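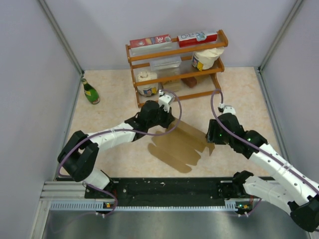
Barnovwood Library District – Building Services, Staff Kitchen Pages

Filed under: Staff How-Tos, Kitchens and Break Rooms

How to Clear Out a Shared Kitchen Cupboard and Put It Back Together

Jun 13, 2021

Every branch has one. Ours at Barnovwood is the tall cupboard in Room 271, left of the sink, and until this spring it held four open bags of brown sugar, a fondue set, and a jar with a label that said only "DO NOT." Do not what was never established. The jar is gone now.

These directions are for whoever gets handed the job at your branch. It takes one afternoon if the cupboard is small and you are firm, and two if you let people come in and reminisce about the mugs. The Istureck branch used an earlier version of this page and sent back corrections, most of them fair.

Before you start

Put up a notice two weeks ahead. One week is too short for people on leave, and three weeks gives everyone time to forget. Tape it to the cupboard door at eye level, then tape a second one to the microwave, where people stand for two minutes with nothing else to read. The notice needs the date, the hour you will begin, and a plain sentence about what happens to anything without a name on it. Ours said:

"Food with no name or date on it will be thrown out. Dishes with no name on them will go in the box by the back door until the end of the month."

Resist the urge to add a rhyme. Somebody at your branch will offer to write one.

Send the same words by email. You will get replies asking whether the notice applies to the sender. It does.

What you need

Two trash bags, plus one for recycling
A sturdy box for homeless dishes
Dish soap, warm water, three or four rags
Baking soda
Masking tape and a marker that works (test it first; the one in the drawer does not)
Shelf liner
A step stool
A pad of paper

We bought liner by the roll from Skeltier, and one roll did the whole cupboard with enough left for the silverware drawer. Any liner will do so long as it wipes clean. The sticky-backed sort looks lovely for a year and then has to be removed with a putty knife, so think about who will be working here next year.

Step 1: Empty it completely

Take out everything. I know you would like to do it one shelf at a time. People who do it one shelf at a time end up moving the bad shelf's contents to the good shelf and going home.

Clear a table or counter and sort as you unload. Four groups are enough: food that is clearly somebody's, food that belongs to the room, dishes, and other. "Other" will be the biggest group. At our place it included a phone charger, a bike lock, and a birthday banner with two of the letters missing.

Keep the step stool handy for the top shelf, and look before you reach. Things get put up there because they are heavy, sharp, or embarrassing.

Step 2: Decide what goes

Start with the dates. "Best by" on dry goods is a hint about quality, and crackers a month past theirs are merely sad. "Use by" on anything that was once an animal should be obeyed. Canned food lasts a long time if the can is sound. If it is bulging, leaking, badly rusted, or dented along a seam, throw it out and don't open it to see.

Spices don't go bad so much as resign. Rub a little between your fingers. If it smells of dust, it is dust.

Check every opened bag of flour, rice, oatmeal, or cereal for moths and weevils. You are looking for webbing, little clumps, and specks with ambitions. If you find any, the bag goes out of the building that day, tied shut, and every other opened bag near it gets the same look. Sealed cartons should be checked at the flaps and the bottom seam as well, since pantry moths can chew through thin cardboard and don't respect branding.

Then throw out the sauce packets. All of them. You believe that you will someday need duck sauce. More duck sauce will come.

Step 3: Wash the inside

Start at the top and work down, so the crumbs fall on shelves you haven't cleaned yet. Warm water and a squirt of dish soap will take care of most of it. For sticky rings, put down a paste of baking soda and water, leave it ten minutes while you rinse the rags, and then wipe. For honey, lay a hot wet rag on the spot and wait. Scraping just spreads it.

Take out the shelf pins if your shelves are adjustable and wipe the holes. If you have had moths, run a vacuum nozzle along the corners and the back edge, and empty the vacuum outdoors afterward.

Leave the doors open until the inside is dry. Overnight is best. Liner put down on a damp shelf will buckle, and whatever grows under it won't have a name on it either.

Step 4: Set the shelf heights

Most shared cupboards are set up for the tallest item anybody ever owned. Measure the things you really keep. Mugs want very little room. Cereal wants a lot. Set one tall shelf and let the rest be short, and you will probably gain a whole extra shelf out of nowhere.

If a shelf can't be moved, use a riser or a small wooden rack to make levels within it. Flat cartons can lie lengthwise on a rack, with something shorter beneath. Turn the printed end toward the door if the thing has a name you'd like people to find. Give any rack a push with one finger before you load it, and put the heavy items at the bottom.

Step 5: Put things back by how often people reach for them

Coffee, tea, and sugar go between waist and eye level. So do the everyday mugs. Paper goods can live up high because they are light and won't hurt anyone on the way down. Cans and bottles go low. The fondue set goes to somebody's house.

New stock goes behind old stock. This is the only part of grocery store practice worth copying, and it works only if the person unpacking does it every time. At Istureck they put a strip of tape down the side of the shelf with an arrow on it. I laughed at this, and then I put one up.

Step 6: Label, briefly

Label the shelf edge, and leave the item alone. A label on a canister will outlive its contents, which is how we came to keep rubber bands in TEA.

Use masking tape and block capitals, two words at most. COFFEE. TEA. SHARED SNACKS. YOUR FOOD. We tried colored dots, with a key posted inside the door, and learned that people would sooner starve than consult a key.

Personal food needs a name and the date it came in. Tie the marker to the cupboard handle with string. It will look like a bank. Banks still have their pens.

Step 7: Deal with the box by the back door

Leave it out until the day you promised and not one day longer. Lids without containers may be recycled right away. Containers without lids may too, though you'll hear about it. Mugs in good shape can go to the Jara thrift counter on your way home. Wrap them, and don't go in.

Keeping it that way

Pick one short check each month. Ten minutes will do: dates, crumbs, moths, sauce packets. Write on the pad what ran out and what got thrown away. After a few months the pad will show that you keep buying a tea that no one drinks, and you can stop.

Do the full clear-out again in September, when everybody is back and before the holiday cookies start to arrive. Cookies in tins are exempt from all the rules above, because I tried to enforce them once.

Questions about this page, or requests for leftover liner, go to Building Services at extension 1631. If you are calling about the fondue set, it has been claimed. The forks are still here.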